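Week 6 handout: Where the examples come from
Course notes, Learning from Demonstration
Instructor: Gunhild Vestergaard

Read before the second session. Last week's notes on loss functions are still the basis for the problem set, and the due date has not moved.

1. What we are asked to believe

The usual story about imitation goes like this. A person does a task many times, the motions and the camera views are saved, and a network is fitted so that it does what the person did. Collect enough examples and the skill will be in there somewhere. I have heard this said in talks for years, and the word "enough" is almost never given a number before the work starts. It gets a number afterward, when the money has run out.

My own view is that most collections are too narrow in the ways that matter and too wide in ways that don't. You should be able to argue against me by the end of the week, but you will need evidence and not a video of one good run.

2. The Banden set

Our working case is Banden, a small set of pick-and-place demonstrations made with a hand-held gripper. It holds 293 demonstrations by 4 people. Each person picked up packaged goods from a table and put them down somewhere else. There was no robot arm. The person's own arm did the moving, and the camera on the gripper saw what the fingers saw.

The appeal is easy to see. Hand-held collection is cheap and quick, and you can do it in a kitchen. The trouble is that a person's wrist can do things that the arm you later bolt the gripper to cannot. People also look with their own eyes, from above and to the side, and act on what they learn that way. The camera on the tool gets none of it. If the person knew where the package was before the tool faced it, the network is being shown an answer with half the question missing.

3. Things to check before you trust a demonstration

Timing. Are the images and the finger positions stamped by the same clock? In the first Banden release they were not, and 27 demonstrations had to be pulled. The release notes call this "minor cleanup." You may decide for yourselves.

Start poses. If every episode begins from the same spot, the network can do well by memorizing a path. Plot the start poses. Do it before you train, while you still have an open mind.

Failures. Ask whether dropped objects were kept, labeled, or quietly deleted. A set with no failures in it says more about the editing than about the people.

Who did the work. Two of the four Banden demonstrators are fast and two are slow. Averaging them gives you a speed that none of them used.

Blur. Quick hand motion smears the image, and soft, shiny packaging suffers badly. Some groups filter blurred images out. I think this is a mistake if the robot will also move quickly, and a fair choice if it won't, but I have yet to see a paper that says which case it is in. 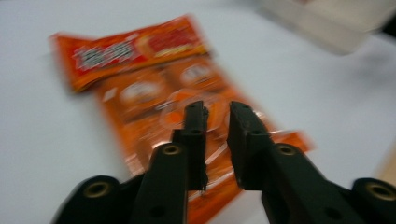

Marwan Sayegh wrote in the margin of last year's copy that this section is unfair to the people who collect. His point was that a demonstrator is told to work at a natural pace, and then the analysts complain that natural pace gives them bad images. If you want slow motion, he said, ask for it and pay for the extra hours. He also thinks that filtering should be left to whoever trains the model and never done at the source.

I agree with the second part. On the first, I would like to see the written instructions that the demonstrators were given. Banden doesn't include them, and neither does Gunard, the larger set some of you will want to use for the project.

4. For the lab

Work in pairs. Take the Banden subset from the course folder and sort it by average image sharpness. Train once on everything and once with the blurriest fifth removed. Use the same seed and the same number of steps. Report both results even if they come out the same, and especially if they come out the wrong way around for your argument.

Then write one page on this question: what would the results have to look like for you to say that more data of the same kind won't help? Commit to an answer before you run anything. Pages that were plainly written afterward will be returned.

Pak-hei Yang holds lab hours in February only. After that, send questions to the course list.

Reading: Chapter 4 of the course reader, skipping the section on simulated hands.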